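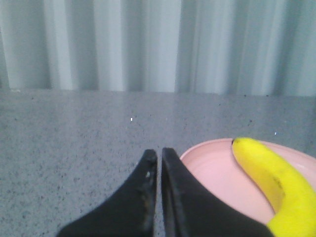
Fig. 1. Banana on the pink plate, gripper to its left.

Handout 11: Reading a Kit Brochure

The Zoveris Fleltix starter kit costs 3000 dollars, banana sold separately. Task one is plate to bowl. Fig. 2 has the fruit in the green bowl, stem end over the rim.

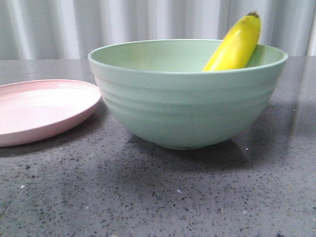

What to ask the seller

Who picked the fruit? A banana is a generous shape to grip.
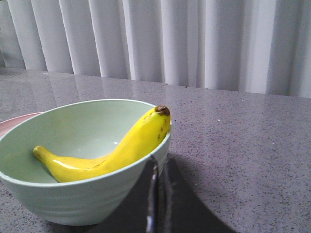
Ask for the failed runs too. The brochure is shy about them.

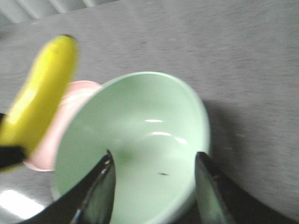
Then price the spare fingers, part 733, before you fall in love.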